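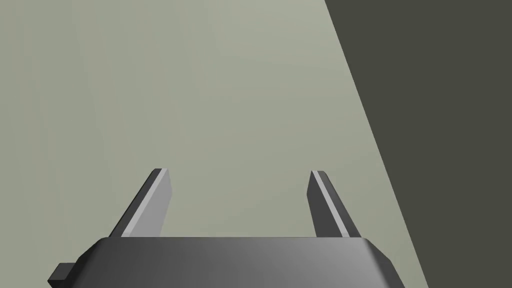 Figure 5.1 Simulated gripper, open, with nothing between its fingers.

Chapter 5
A Wednesday at Pevell

By the time the coffee ran out, 76 visitors had signed in at the Pevell open day in Nudmont, most of them expecting a robot they could stand next to. What they got was a row of folding chairs, a projector, and Diarmuid Heffernan, who was in charge of the demonstration and had the calm of a man whose machine could not fall on anyone. The robot existed that day only inside Murkar, the company's simulation program. Two visitors asked when the real one was coming out. Heffernan told them it was at lunch.

You will spend much of this chapter in the same position as that audience, so it is worth getting the disappointment over with early. A simulated robot has no smell of warm motors and makes no satisfying clunk. It does let you try the same reach all morning without buying a new tomato, and it will forgive you for typing a minus sign where you wanted a plus. Heffernan did this in front of everyone at 10:15 and carried on talking.

He also kept switching the projector to the view from beside the gripper. People who had been leaning back began tilting their heads, and a man in the second row tilted so far that his neighbor moved her bag.
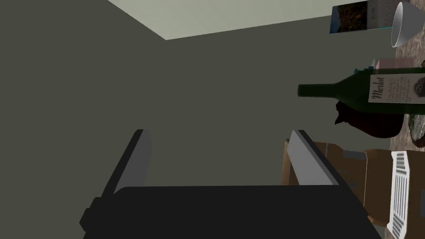

5.1 Whose View Is It?

Every camera on a robot has its own idea of which way is up. A camera mounted near the hand turns when the hand turns, and the fingers stay put on the screen while the world swings past them. To a person this feels like the kitchen has come loose. To the software it is ordinary arithmetic: if you know how the camera is mounted and where each joint is, you can work out where the bottle is in the room.

A camera on the body gives a wider picture, and for the second half of the session Heffernan used that one.

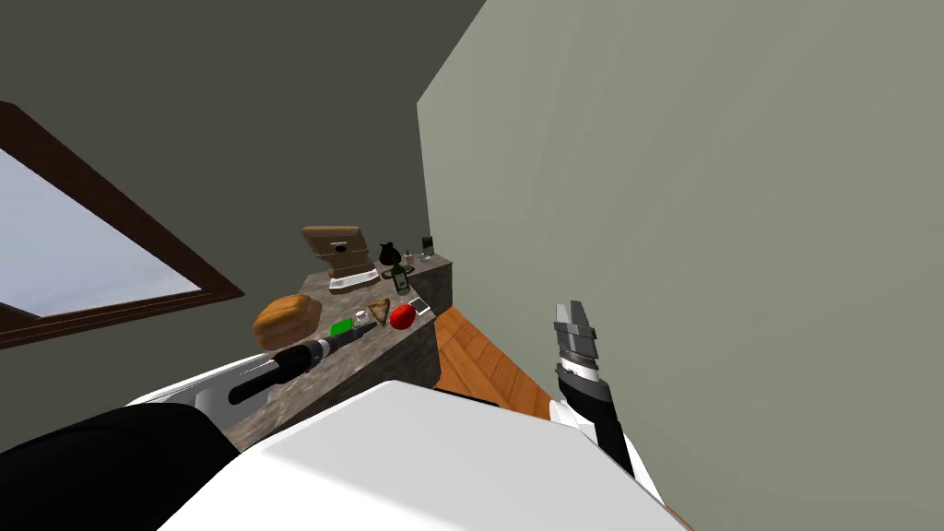
He asked the audience to call out distances from the hand to various items, then checked their guesses against the numbers in Murkar. The guesses were terrible. The woman from Lambert, who sold measuring equipment for a living, asked that hers not be written down. Her trouble is the subject of Section 5.2: a flat picture tells you the direction of a thing far more readily than how far away it is.
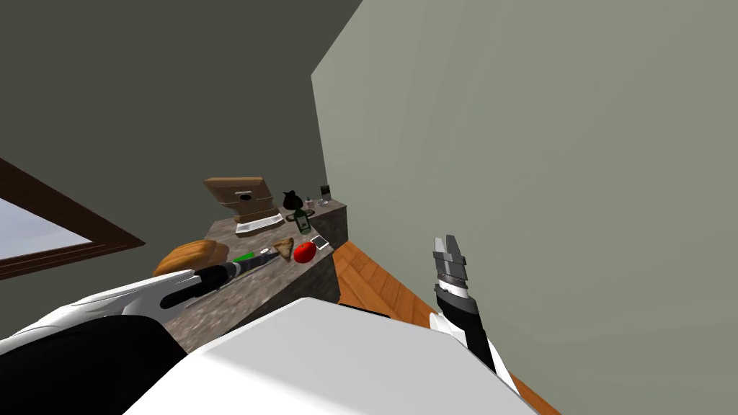

Reach is the next problem, and it has more to do with planning than with length. An arm can have plenty of length and still arrive at the wrong angle, or get there by way of something breakable. The bread on the counter in Heffernan's kitchen looks like an easy target for the left gripper, until you ask what else the arm must avoid, beginning with the utensil lying close by. The right gripper is up against the green wall with its fingers open, and a program that moves both arms has to keep track of that one too. Visitors tended to forget it entirely. So will you, in Exercise 3.

Before You Read On

Close one eye and try to touch the far rim of your cup with a pencil. Do this three times, moving the cup between attempts. Write down how far off you were, in inches, and keep the page handy for Section 5.2. If the cup is full, your instructor would like you to drink it first.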